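March, Friday, Fekham bench

Started 9ish. Air pistol regulator job, the Carretero one that creeps. Left it charged overnight, gauge had climbed again by morning. Stripped the reg, piston o-ring nicked on one side, swapped for the harder one out of the Flalden kit. Seat looked fine but turned it round anyway. Smear of silicone grease, no more than that.

Refilled slow. First ten shots all over the place, then settled. Left it 2 hours — gauge hasn't moved. Will look again Monday before I beleive it. 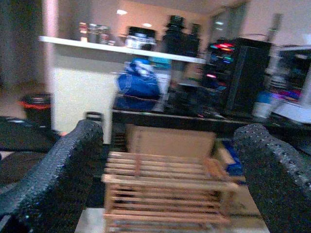

Slatted wooden piece, cardboard box behind.

Trigger next. Second stage was mushy, backed the overtravel screw off a quarter turn, now breaks clean but a touch heavy for Antonina Horobets. She wants it lighter for the Ovgate league. Told her it has to lift the 500 g weight or it won't pass, so not going any lower than that. Weigh it again with the proper hook, the bent one reads low.

Pellets: sorted the new tin, roughly 300 done, the rest can wait. Head sizes more even than the last lot. A few bent skirts, binned.
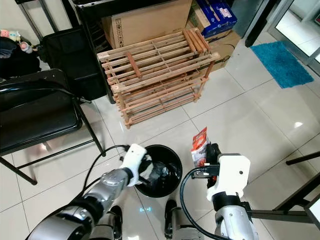 Rear sight still walks left. Thought it was the grub screw but the blade itself has play in the slot. Shim? Tried a sliver of brass, better, not right. Ask Flalden if they do the blade seperately, otherwise make one.

To do — order o-rings (both hardnesses), find the small torque driver, test group at 10 metres off the rest once the sight is sorted.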